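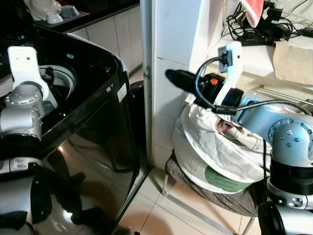 Home Syllabus Notes Labs Problem Sets Contact

Notes 4: Perception you can't check, and what the planner does with it

These notes go with the second half of the unit on household tasks. Read them before the Prastden lab, and bring the log from your last run. If you haven't got a log, run the task again with logging on. A demo that went well and left no log counts for very little in this course.

1. What the success rate measures

Most papers on laundry robots report one number per task. Before you believe it, ask who decided when a trial started and who decided when it ended. In the Waststead benchmark a trial starts once the arm is already over the open drum. Everything before that (finding the machine, working out where the rim is, getting the elbow past the edge of the lid) is outside the score. Those are the parts that fail in the lab. A policy can do very well on Waststead and still be no use in a kitchen.

Also ask what "success" was checked against. If the same perception model that guided the motion also judged the outcome, the number tells you that the model agrees with itself.

2. Shiny black machines

Depth cameras work badly on glossy dark surfaces. You have heard this in every perception course and you will still forget it. A top loader with a black reflective front panel will do one of two things to your point cloud: leave a hole, or fill the hole with the reflection of whatever stands in front of it. In our setup that includes the robot. The mirrored arm shows up as geometry inside the cabinet, at a believable distance, with believable joints.

The Lundach perception stack handles this by fitting a box to the machine and throwing away points inside the box. It works when the fit is good. The machine has a curved, rounded top edge, so a box fit puts the corner where there is no corner, and the planner then treats free space as solid. You will see this as an arm that takes a strange high route over the rim, or as no plan at all. Students tend to respond by shrinking the box. Try that in simulation first and look at where the forearm goes.

Better choices, in the order I would try them:

- Fit the thin silver trim line in the color image and use it to place the rim. It's the one feature on the body with decent contrast.
- Keep a measured model of the machine and register it once per session.
- Mask the robot's own mirror image using the known joint angles. This is more work than it sounds, and the published versions assume a flat panel.

3. Two arms, one planner

Ayele, our planner, treats the two arms as one system with a shared collision check. That's the right idea on paper. In practice the check is only as good as the attached-object model. When an arm closes on a tool, something has to tell the planner that the arm now has a different shape. If the tool is a tapered handheld device, a bounding cylinder wastes a lot of room at the thin end. If you use the full mesh, the check slows down. Pick one and write down which.

Then there is the cable. Ayele doesn't model cables. Neither does anything else we have on the lab machines, whatever the feature lists say. A black cable that plugs in near the gripper, loops down around the tool and runs back along the arm can catch on things the planner thinks are nowhere near. The usual fix is a padded keep-out zone and a limit on wrist rotation. I have no better one. Be suspicious of any paper whose robot turns its wrist freely all day and never mentions wiring.

4. Soft things on unsteady things

A white cloth laundry bag on a small stool with thin legs is a bad day for segmentation. The bag folds and bulges, the opening changes outline from one angle to the next, and a fabric cover hanging over the seat hides the edge that would tell you where the support ends. Off-the-shelf models will merge bag and cover, or give you the printed label as a separate object and hand it to the grasp planner.

Two habits help. First, don't ask for an object pose when you only need to know where the opening is. Second, re-detect after every contact. The pose you had before you touched the bag is history. Several groups skip this to save time and then report a faster cycle.

5. Latency

We ran the full loop for 48 minutes and plotted the age of the perception result at the moment each command went out. Most were fine. The worst were more than 2 seconds old, and the controller accepted them without complaint. The averaged figure on the Lundach status screen looked healthy the whole time. Plot the tail. If you report a mean alone, you will lose marks.

6. For the lab

Hand in by June 7, 2024:

- the log from 15 consecutive trials, with failures left in
- a plot of perception age at command time, tail included
- one page on a failure you can't explain, and what you ruled out

"Lighting" will be accepted as a cause if you changed the lighting and the failure changed with it. Retries count as failures unless the retry logic is part of your submitted code.

The July session uses the same setup with the planner's recovery behaviors switched off. Expect your numbers to drop, and bring the old ones for comparison.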